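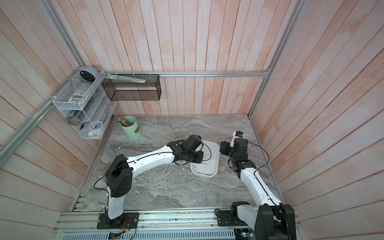 Cell with both arms and the tray.

Ticket 201 - Tavura, sorting small hardware
Opened by: Toàn Ông
Date: 24th June
Status: open

The question from Barness is if the two arms can do the tidying work alone. For the tray I think yes, but slowly. For small parts I am not sure yet.
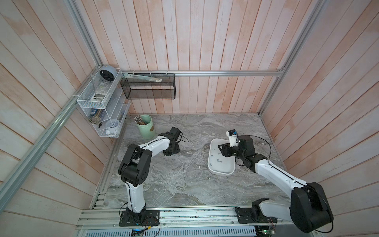

I lowered the closing speed to 140 and the slips became fewer. Small boxes gave no error - only the screws. 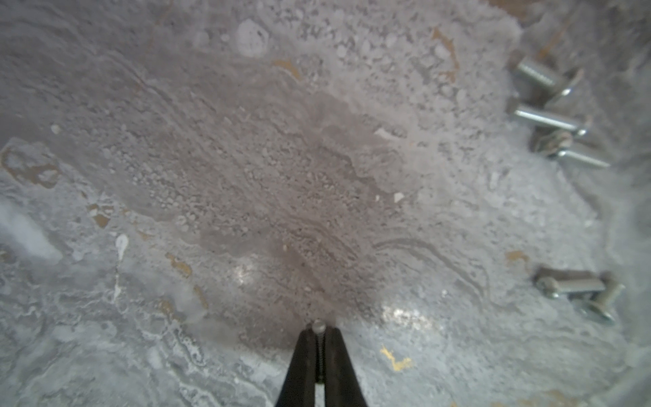
A screw held upright is fine for me. The problem comes when it turns during lifting. I tried grip delay 3, no change. Please advise if Bumaveck has softer fingertips. Log is attached, last 1000 lines.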